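Ticket 452: Gripper reports "held" with nothing in the fingers
Product: Zustari cell simulator, two-arm cell
Opened by: Muireann Ó Gríofa, Pelcombe
Opened: Sep 1, 2018
Priority: normal
Status: closed, fix confirmed

Reported problem

We run the Esley two-arm model in Zustari to check pick routines before they go to the real cell. After we loaded the new gripper package, the held signal comes on at the end of the open move and stays on. The pick routine then skips the close step and carries on as if it had the part. The arm goes up with nothing in it, and the run is logged as good.

It happens with either arm. There is no error message, so we only caught it by going through the wrist views.

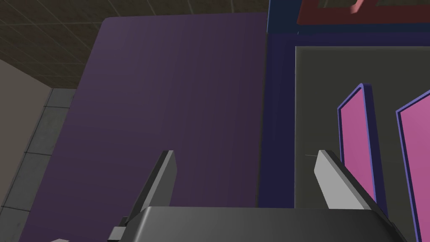 The held signal was already on at this point in the run. I checked the signal list twice and it had not changed between the open move and the approach. The fingers are clearly apart, with nothing between them, and the closest parts are the pink panels with the blue edges, which are behind the gripper. I don't think it is picking up a contact from those, but I can't rule it out from my side. Can you tell me what the signal is calculated from?

Reply from support

Thanks for the clear report. The held signal in this package comes from two values: the finger gap and the contact force on the pads. If the gap is larger than the "closed empty" value and the force is over the threshold, the signal goes on. The gap alone should never turn it on.

Please do the following before we look any further:

1. Stop the run and reset the cell. Don't just pause it — a pause keeps the old contact values.

2. Open the signal list and show pad force for both arms.

3. Jog one arm so the gripper is well clear of the furniture, open the fingers all the way, and write down the pad force. Save the wrist view along with it.
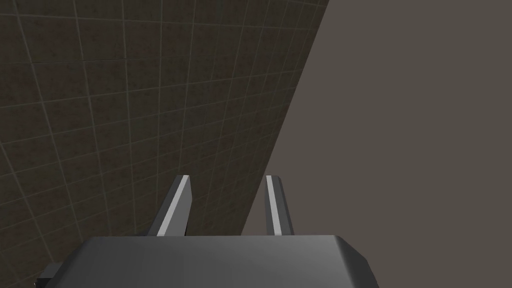
4. Repeat with the other arm, then send us the values along with the gripper settings file from the project folder.

Update from Muireann Ó Gríofa

Done. With the fingers open and empty, pad force reads 3 on both arms. It doesn't move when I jog the wrist, and it doesn't change with distance from the panels, so it isn't a contact. It looks like a fixed offset. The settings file is attached. I have not edited it since the package was installed.

One more thing I noticed. If I go back to the old package, pad force reads zero with the same project and the same start position. Nothing else on the workstation has changed.

Reply from support

That narrows it down. Your settings file has the threshold at 2, which was right for the old package. The new package adds finger weight to the pad force, and it should be taken off again by a zeroing step at startup. Your project was made before that step existed, so it never runs. The reading sits above the threshold from the first second.

We don't recommend raising the threshold. It would hide the offset, but light parts would then be missed. Add the zeroing step instead:

1. In the startup routine, after the home move, add the call to zero both grippers.
2. Make sure both grippers are open and not touching anything when the call runs. If a finger is resting on a part, that force gets zeroed too.
3. Leave a short wait after the call. The default is fine.
4. Save the project, close it and open it again. The startup routine is only read when the project loads.

Before you run a pick, bring both arms up in front of the torso and check the body view as well as the wrist views. Both grippers should be open and free. 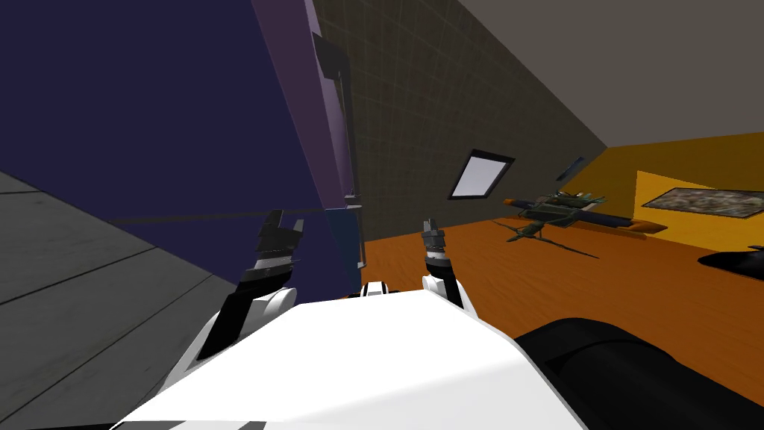
If pad force now reads zero on both arms, go ahead with the pick. If one arm still shows the offset, check the arm names in the call. The older Ghasemi project template uses different names from ours, and a wrong name is skipped without a warning. We have logged the missing warning as a separate issue.

Update from Muireann Ó Gríofa

You were right about the names. Our project was built from the Ghasemi template and the first try only zeroed the right arm. I changed the left arm name in the call, reloaded, and both now read zero after startup.

I then ran the left arm pick on the blue part. The held signal stays off through the open move and the approach, comes on when the fingers close, and stays on during the lift. The right arm is left empty in this routine and its signal stays off the whole way.
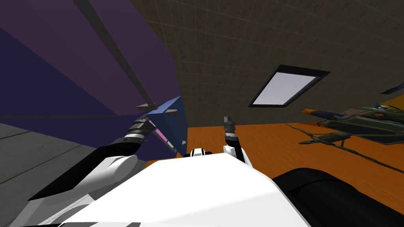

I ran the same routine 20 times with a full reset before each run. The signal was correct every time. I also ran it with the part removed, and the routine stopped at the close step with "part not found," as it should.

Two requests for the next package, if possible. Please put the zeroing step in the upgrade notes, and have the project checker flag a startup routine that doesn't have it.

Reply from support

Both requests have been passed on. The upgrade notes will be changed first. The project checker will take longer, as it doesn't read startup routines at the moment.

For your other projects made with the old package, the same change applies. Check the arm names in each one before you copy the call across.

Closing this ticket. Reply to it if the signal comes back and it will reopen.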